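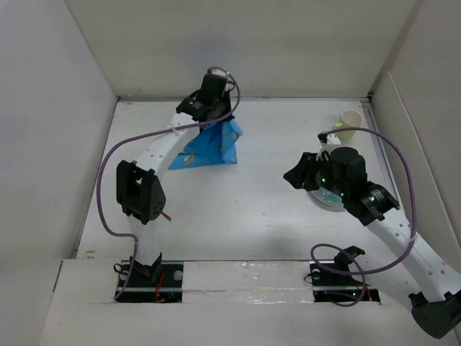

Rokovby Dish Library
Minutes of the members' meeting, Jun 12, 2026

Chair: Bayu Hutapea
Minutes: Bayu Entili
(As usual, Bayu H. and Bayu E. from here on, and apologies to anyone reading who is new to us and thinks one man is arguing with himself.)

1. Welcome and last minutes

Bayu H. opened the meeting and thanked everybody for coming out in such heavy rain, and thanked whoever brought the lemon bars, which were gone before item 3. There were several new faces, so he gave the short version of what we do: people in Rokovby who are having a wedding, a wake, a block party or just too many cousins come to us, borrow plates and cups, and bring them back. You don't have to match, you don't have to buy paper, and you don't have to ask your sister-in-law.

The last minutes were agreed with one change. Under "Chipped items" it should say that the gravy boat was returned with its chip, and did not get it while out on loan. The family concerned has been very gracious and I am sorry for the mix-up, which was mine.

2. Patterned plates

This took up the better part of the evening, and I think it was worth it. We have always kept the plain white plates and the patterned ones on separate shelves, and lent the patterned ones only when someone asked. The trouble is that people do ask, more and more, and the blue and teal ones most of all. One member said her mother's birthday lunch was the first time the plates had been talked about more than the food, and she said it fondly, although her brother did the cooking.

Bayu H. wondered whether we should simply mix everything together and let a borrower get whatever comes off the shelf. There was a good deal of feeling against this. Several people said that half the fun is picking. Others pointed out that a mixed stack is harder to check back in, and that the patterned plates vary a little in depth, so they rock when stacked with the plain ones and that's how rims get nicked.

In the end we settled on the following. The blue and teal plates will have their own line on the request form. They go out with a sheet of paper towel between each plate and the next, and they come back the same way. If a borrower would like to mix them with plain white we will happily help them lay out a sample place setting on the long table by the window so they can see it before they carry anything home. The new members liked this idea very much and two of them offered to be on hand for it.

It was asked whether the patterned plates may go in the microwave. We don't know for every pattern. Until we do, the card in the box will say no.

3. Cups

The pale yellow cups are loved by everyone and there are never enough of them to go with a full set of plates. A member told us she had been to three yard sales looking for more and came home with a lamp. We would all like to know if anyone sees pale yellow cups with a handle, small size, for sale or for giving away. They needn't be the identical shade. Bayu H. said that "butter" would be fine and "mustard" would not, and there was then a conversation about which was which that I did not try to write down.

Storage of cups was brought up again. At present they are on the top shelf, and the shorter among us have to fetch the step stool for every request. Agreed: cups move to the middle shelf, plates to the lower shelf where the weight ought to be anyway, and the serving dishes that go out only at the holidays move up top. We'll do this after the next wash evening. Please stand cups upright in a single layer. Stacking them is how the handles come off, and we've glued enough handles.

4. Bags, and how things come back

I want to get this one down carefully as it's been grumbled about since the winter. We send the dishes out in padded boxes. They come back in all sorts of ways, and a fair number of them come back in thin plastic bags, the sort with a printed pattern that you get given and then keep under the sink forever. They are perfectly good bags for a sweater. They are not much protection for a plate.

The general view was that we shouldn't scold anyone. People have had a long day, they've had guests, they've washed up after everybody left, and the box has gone missing under the coats. What we can do is make the box easier to hang on to. Suggestions were:

Write "DISH LIBRARY, PLEASE SEND ME HOME" on all four sides, large.
Put a lid on it so that nobody is tempted to use it for leftovers.
Give out a spare dish towel with every box, for wrapping.

All three were liked and we will try all three. Bayu E. (me) will do the lettering, with help if anybody has nicer handwriting, and I believe almost everybody does.

Plastic bags that do arrive will be kept and used for small linens, napkins and the tea strainers. Please shake them out and lay them flat in the drawer. If you drop a bag down just as it comes it puffs up like a little tent and takes the whole drawer for itself.

Prirel wrote to offer us a price on fitted divider boxes, the kind with a slot for each plate. The sample was passed around. It is a handsome thing and it is heavy even with nothing in it. The member who does most of our deliveries by bicycle lifted it, put it back down, and said no thank you. We'll write to Prirel with our thanks and ask if they make it in something lighter.

5. Money

Our balance is healthy for the time of year. The neighborhood fund at Plerier has confirmed its gift of $3,000, and we are truly grateful for it. Against that, the rent on the room for the coming year will also be $3,000, so the one will go out nearly as soon as the other arrives, and Bayu H. asked that we not think of it as new money for cups, tempting as that is.

The suggested donation for a loan has been the same since we began. After some back and forth it was left alone. We would sooner have the dishes out on tables than have anyone count coins over them, and those who can give more generally do.

Breakages remain free for the first one and a quiet word after that.

6. Wash evenings

The sink in the back has been slow again. Bayu H. took the trap apart last week and found a teaspoon, one of ours, and a quantity of rice. It's draining well now. Please scrape everything into the bin first, even if it looks clean, even if the borrower tells you it has been through their dishwasher.

A request from the people who dry: could those who wash please stop putting cups upside down directly on the counter. They hold the steam and leave a ring. Use the rack, or lay a towel down. The people who wash asked in return whether the people who dry could arrive when they say they're going to. Both requests were taken in good spirit.

Hijazi, the bakery on the corner, has again offered us its day-old rolls on wash evenings. Accepted with pleasure. Would somebody please bring butter.

7. The November supper

It seems early to be talking about it, but last year we left it late and were still wiping plates as guests came through the door. The supper will be in November again, in our own room and the hallway beside it. We can seat up to 36 if we borrow the folding chairs, and we agreed not to squeeze in more than that, however good the cause.

The tables will be laid with the patterned plates this time, blue and teal down the middle table and plain white on the outer ones, with the yellow cups wherever they'll reach. A member offered to sew runners in a plain cream cloth so the plates can do the talking. Food will be potluck with a sign-up sheet, and the sheet will have headings on it this year. We had seven potato dishes last time. They were very good, every one, but still.

Bayu H. would like a little corner at the supper with a plate or cup from each year of the library and a card saying where it came from. If you gave us something and have a story to go with it, please write it down, even a line or two, and leave it in the tin by the door.

8. Anything else

A set of dessert forks is missing from the fish-pattern cutlery roll. Please look in your own drawers. No questions will be asked.

The shelf labels are peeling. New ones are coming.

One of the new members asked if she could borrow plates for just herself and her father, no party, only a nice dinner. The answer was yes, of course, and Bayu H. went and got her box ready while I was still writing up item 7.

Jobs taken on

Bayu H.: write to Prirel about the lighter boxes; thank Plerier; borrow the folding chairs.
Bayu E.: lettering on the boxes; new line on the request form; "no microwave" cards.
Wash evening group: move the cups to the middle shelf and the serving dishes up top.
Everyone: pale yellow cups, dessert forks, stories for the tin.

The meeting closed a good bit later than planned. The next one will be held in the same room, and the date will go up on the door once we know when the floor is being waxed.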